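## 4. Installing a hard drive

This section covers 3.5-inch drives in the Birnari tower case. Read section 3 first if the side panel is still on.

**Caution:** Shut down the computer and unplug the power cord before you reach into the case. Touch bare metal on the frame before you pick up a drive or a memory module.

1. Lay the tower on its side with the open side facing up. Use a flat, steady surface.
2. Move the power supply wires away from the drive cage. You do not need to unplug them. Tuck them toward the middle of the case.
3. Place the drive in a blue plastic caddy. The label on the drive and the arrow on the caddy must face the same way.
4. Press the pins on the caddy into the holes in the sides of the drive. No screws are needed.
5. Hold the caddy by its top edge and line it up with an open slot in the cage. Lower it straight down.

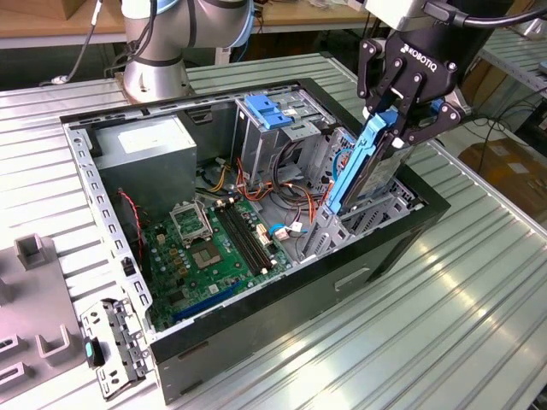 6. Push until the caddy clicks. If it stops partway, lift it out and start again. Do not force it.
7. Write the slot number on the record card that came with the case.

**Note:** Caddies from the older Skistex case are 2 mm wider and will not fit. Order part 248 for a single caddy or part 400 for a pack.

### 4.1 Connecting the cables

Each drive needs one data cable and one power cable. Connect the data cable first.

1. Find a free SATA port on the motherboard.
2. Plug in one end of the data cable. The connector is L-shaped and goes in only one way.
3. Run the cable over to the drive cage. Keep it clear of the memory slots and the CPU socket.

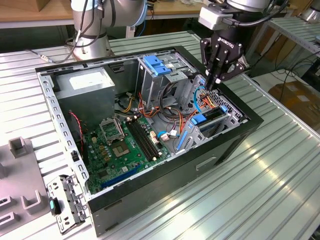
4. Plug the other end into the drive.
5. Plug in a power connector from the power supply. Use one with enough slack that it does not pull on the drive.

**Caution:** If no processor is installed, keep cables and fingers out of the socket. Damage to the socket is not covered by the warranty.

If the drive does not show up in the setup screen, check both ends of the data cable and try another port. For error code 61, see section 9.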